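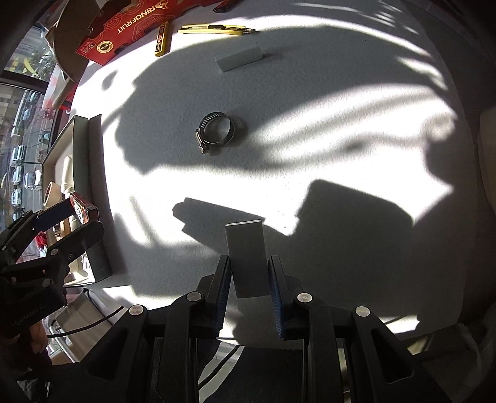 Gray block, blue pads, and a lot of leaf shadows. Morning at the window table.

So I promised back in the spring that I'd write something about the grippers at work, and then June happened and I didn't. A few of you have asked (okay, mostly my sister, twice) whether the robots have taken my job yet. They haven't! But my job is pretty different from what it was last year, and I've been chewing on how I feel about it.

Quick background if you're new. I work at Bovard, in the packing and kitting room. We put together small hardware kits for repair shops: clamps, blocks, spacers, little bags of fittings, all into a box with a printed sheet. When I started, that was 100% hands. You stood at your bench, you had your bins, you picked and packed until your lower back filed a complaint. A good shift for me was 300 kits. I was proud of that number and I'm still a little proud of it.

Then the company signed on with Vument to automate the line, and the part I figured would be all engineers and laptops ended up being us. Somebody has to show the machine how a person picks things up, and the people who know how to pick up a hose clamp without it skittering across the table are the people who've been doing it for years. So now part of my shift is spent at a table by the window with a gripper in my hand, picking up stuff, putting it down, and picking it up again.

It is harder than it sounds. Your own fingers do so much without asking you. With two padded fingers you have to line up square with the block before you close, or it tips and you get to start over. The blocks are the friendly ones, too. Hose clamps are my enemy. They lie flat, they're round, they're slippery, and that little screw housing sticks out on one side, so you have to decide where to grab before you get there. I spent most of my first week muttering at a hose clamp. My coworkers can confirm.

What surprised me is how much I had to notice about my own work. I always turn a block upright before I set it in a kit. Why? No idea, I just do. One of the Vument people asked me about it and I stood there like I'd been asked why I breathe. Later I worked out that the labels used to be on the end, back when the Yatsenko order was our biggest one, and we needed to see them. We haven't done that order in ages. I was still turning every single block.

Now for the less cheerful part. There are 13 of us in the room, and when the plan was announced nobody slept great. We were told no layoffs, and so far that's been true, but two people moved over to the Ustden building when the first automated station went in, and it isn't the same without them. It's quieter. The radio used to be a constant argument and now it just plays. I don't think the folks who draw up these plans count that as a cost, and I wish they would.

Pay has been its own saga. We used to get a bonus for kits over target, and you can't hit a kit target while you're picking up the same block over and over. For the first 2 months those of us on the window table were losing money by helping out, which, come on. We brought it up as a group, and there's now a flat rate for the hours you spend there. It should've been in place on day one, but I'll take it.

And some of it is just plain better. I sit down! There's a real chair with a padded back, and the table has this soft gray felt-like top that's easy on the wrists. I get sunshine, and a view of the street and all the parked cars. The automated station does the long boring runs now, the ones where you'd pack 128 identical kits and forget your own name by lunch. I don't miss those even slightly. I do more of the odd orders, the ones with a weird part or a note from the shop, and those still need somebody to read the sheet and think for a second.

Would I go back to the old way if they gave me the choice? Some days, yes — mainly for the company. My back votes no. I'm told they want to start on the bagged fittings next, which are floppy and staticky and stick to everything, so if I'm cranky in the comments for a few weeks, that's why.

Also, the banana bread recipe from the last post needs less sugar than I wrote. I've fixed it over there.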